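Office & Studio > Lighting > Suspended Fixtures

Kirnitz 44 Linear Pendant

The Kirnitz 44 is a suspended linear light for open offices, studios and shared workrooms. It hangs on two steel cables and lights the desk below and the ceiling above from the same body. Most customers put one over each pair of desks or run several end to end over a long bench.

The body is 44 inches long and made of extruded aluminum with a powder coat finish. Stock colors are white, black and putty. Other colors can be ordered, but allow extra time and expect the end caps to be a slightly different sheen, as they are molded parts and take paint differently.

Light output is 1364 lumens down and 496 lumens up. The lower diffuser is a satin acrylic that slides out from one end for cleaning. Wipe it with a damp cloth and a little dish soap. Glass cleaner will haze it over time — we replace a few every year for this reason, and the warranty does not cover it.

Color temperature is set by a switch inside the canopy: 3000K, 3500K or 4000K. Set it before you close the canopy, and set every fixture in the room the same way. The fixture ships at 3500K.

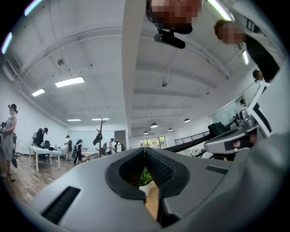
Page last changed: January

Dimming is 0-10V. The Kirnitz also works with the Andik wall control, sold separately, which runs up to six fixtures from one plate. It will not work with older Zova dimmers. If you have a Zova plate on the wall already, replace it or wire the fixtures to a plain switch.

Each fixture comes with eight feet of cable and a matching power cord. The cable grips let you change the height after hanging without tools: push the collar up, pull the cable through, let go. For desk work we suggest the bottom of the fixture sit 30 to 36 inches above the desktop. Higher is fine over tables where people stand.

Ceiling support must be into framing or a rated anchor. A drop ceiling kit is available for T-bar grids. It includes two clips and a safety wire, and the wire has to be tied to the structure above the grid.

Price is $640 per fixture in stock colors. The joining kit for continuous runs is priced separately and includes one alignment bracket and a short jumper. Runs longer than five fixtures need a second power feed.

Stock colors ship from our Abdella warehouse in almost all cases within two weeks. For layout help, send a floor plan with ceiling heights to Randi Sjöberg in the project office. Replacement diffusers, drivers and end caps are handled by Kidus Mamo in parts — have the label number from inside the canopy ready when you call.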